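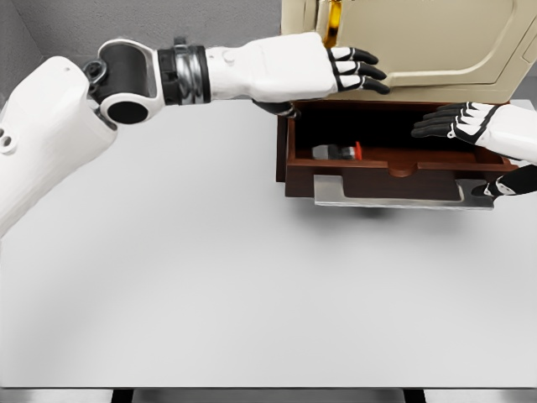

Page 2 of 2

Workshop sim: hands, cabinet and drawer build
Print this page | E-mail this thread

firard_bench
Picking up from page 1. The cabinet and drawer are in the sim now and both arms load without errors. The drawer slides on its rail, the red-capped cylinder stays put on the drawer floor, and I can bring the left hand in flat over the top with the fingers near the cabinet face. What I want to get to is a clean close of the drawer without touching the cabinet.

The physics step is the default one. Contact is on for the fingers and off for the upper arm, because with everything on my computer runs like treacle. Any thoughts before I start on the real drawer box? I've got the timber for it already.

mudgee_lathe
Put contact back on for the forearm at least. I had mine off for a month and was pleased with how tidy my paths looked, then found the elbow was going straight through a shelf. You don't need the full mesh. Wrap it in a couple of capsules and it costs next to nothing.

Also, which hand is doing the closing? From the render it could be either.

firard_bench
Right hand closes. The left is meant to steady the cabinet, which is why it's up there. Capsules is a good idea, I'll try it tonight.

tinsnips
I'd question the left hand altogether. A cabinet screwed to the bench doesn't need steadying. You're adding a second arm to the job and doubling the number of things that can clip. Park the left arm, get the drawer going with the right, then bring the left back when you have something for it to do.

firard_bench
It won't be screwed down. The bench at the workshop is shared and everything has to come off it by Tuesday night, so the cabinet will be sitting on its own weight.

tinsnips
Then clamp it. A pair of clamps takes a minute on and a minute off. I still think two arms is too much for a first go.

prairie_solder
I'm with firard on this one. If the cabinet is loose on the bench in real life, it should be loose in the sim, and the arm should cope with it. Otherwise you tune everything to a fixed cabinet and start over the first time you forget the clamps. Two arms is more work but you've modelled them both already.

What I would change is the palm-down pose. With the hand flat like that and the thumb tucked under, you've only got fingertips to lean on the front with. Roll the wrist a quarter turn and you can put the side of the hand against the cabinet. More area, less load on the fingers.

mudgee_lathe
Agree on the wrist. Disagree on leaving the cabinet loose from day one. Start fixed, then free it once the close is repeatable. It's one line in the scene file.

kettle_and_wire
What are you using for friction on the slide? Mine was set far too low and the drawer shot home if a finger so much as brushed it. Looked great, meant nothing. I ended up pulling the real one with a luggage scale and working back from that.

firard_bench
Slide friction is whatever came with the Jindell cabinet file. I haven't touched it. Luggage scale is clever, I have one of those in the hall cupboard.

The file did come with a few oddities. The drawer front has a half-round cut-out in the top edge for a finger pull, and the collision shape filled it in, so the thumb kept stopping on thin air. I rebuilt the front in pieces. That version is saved as 1026. The one with the new collision front and the metal rail as its own part is 1029, and that's the one to use if anyone wants a copy.

kettle_and_wire
Does 1029 have the rail as a fixed part or does it move with the drawer? I ask because the fingers on your right side look to be touching the end of it.

firard_bench
Moves with the drawer. I hadn't noticed the fingers on the rail. That may explain the jitter I get when I open it all the way.

kettle_and_wire
I'd bet on it. The solver hates a hard finger on a thin metal edge. Either back the fingers off a touch or thicken the collision shape on the rail so it has something to settle against.

tinsnips
Or drop the rail's collision completely. It's a slide. In the sim the joint does the work and the rail is decoration.

prairie_solder
It's decoration until you build the real one and the hand catches on it. Leave it in and move the hand.

tinsnips
Fair enough. I'd still do it my way for a first pass, but I can see why you'd want it.

nisov_shed
Slightly off the topic, but is the hand model the one from the Prajapati parts library? I've been trying to get the finger joints in that to curl evenly and the last joint always lags behind the others.

firard_bench
Yes, with the limits edited. The last joints were set softer than the rest. Match the stiffness across each finger and they curl together. I can post the values when I'm home.

nisov_shed
Please do. That's had me stuck since March.

firard_bench
Update from last night. Forearm capsules are in and they found a problem straight away – my parking move was taking the left elbow through the side of the cabinet. I've moved the waypoint up. Fingers are backed off the rail and the jitter at full open has gone. Haven't tried the wrist roll yet. Cabinet is fixed for now, sorry prairie_solder, but I'll free it once the close is steady.

Luggage scale is next, as soon as I find it. It wasn't in the hall cupboard.

mudgee_lathe
Good progress. Post the friction number when you have it, I'd like to compare it with my own slide.

2 shares | Print this page | E-mail this thread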